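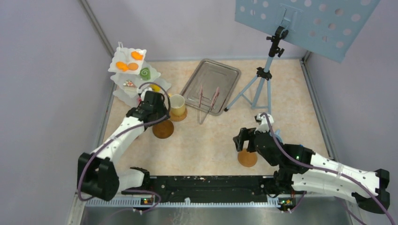 *Fig. 1. Two-arm cell with a table-service task: tiered stand, mug, coasters, tray and tongs.*

## Unit 4: Task allocation after automation

Reading for this unit: the Tondholm case packet, sections on staffing and on the work-order log. Bring the packet to the session.

### 4.1 Terms

**Task**: a unit of work with a defined start state and end state. "Put the mug on a coaster" is a task. "Look after the table" is a job containing many tasks.

**Residual work**: tasks that stay with people after a cell is installed.

**Induced work**: tasks that did not exist before installation. Resetting a stopped arm is induced work. So is recording why it stopped.

Most staffing estimates cover residual work and leave out induced work. The Tondholm estimate did this, and the error took most of a year to show up in the schedule.

### 4.2 Decomposing the work in Fig. 1

Table service is used in this unit because the handling requirements vary within a small area. A stand with three levels requires a different approach height for each plate. Pieces on a lower plate have to be reached from the side, under the plate above. A mug has to stay upright through the whole move. Tongs are a tool made for a human hand, and a gripper that uses them must control both the tool and the item held in it.

When you decompose a task of this type, record for each step:

- object and start position
- end position and tolerance
- whether one arm or two are needed
- what counts as a failed attempt
- who restores the start state after a failure

The last line is the one students leave blank. In the Tondholm packet it is blank on the original forms as well.

### 4.3 Case: Tondholm

Tondholm runs a contract catering kitchen with 36 employees on the tray assembly side. It installed four two-arm cells supplied by Eltilix. The business case assumed that each cell would replace the placing steps at one station and that the people at those stations would move to packing.

The work-order log for the first period contains 1234 entries. Of these, 83 are mechanical faults and were handled by the supplier. Nearly all the others are short stops: an item out of position, an item dropped, a plate turned the wrong way. Each was cleared by an assembler who had officially moved to packing.

Effects reported in the packet:

1. Assemblers walked back and forth between packing and the cells. Neither location had been laid out for this.
2. Clearing a stop had no job code, so the time was booked to packing. Packing output appeared to fall.
3. Experienced assemblers cleared stops faster and were called more often. Their own packing rates dropped the most.
4. Pay grades were tied to packing rates until the August revision.

The revision created a cell attendant role with its own job code and training. The cells themselves were not changed.

### 4.4 Comparison: Stubbs

Stubbs bought the same equipment for a smaller kitchen. It assigned attendants before start-up and let them set the layout of stands, trays and coasters inside each cell. The log is shorter and the categories differ, so stop rates cannot be compared directly with Tondholm. Role descriptions can be compared, and you should do so.

Note that at Stubbs the attendants are also authorized to take a cell out of service. At Tondholm this required a call to the shift lead, both before and after the revision.

### 4.5 Assignment

Choose one handling step that could be carried out on the table in Fig. 1. Write the five-line record from 4.2. Then list the residual and induced work for a shift in which that step is repeated continuously, and assign each item to a named role with a job code. Use the Testton template; free-form tables will be returned. Two pages maximum.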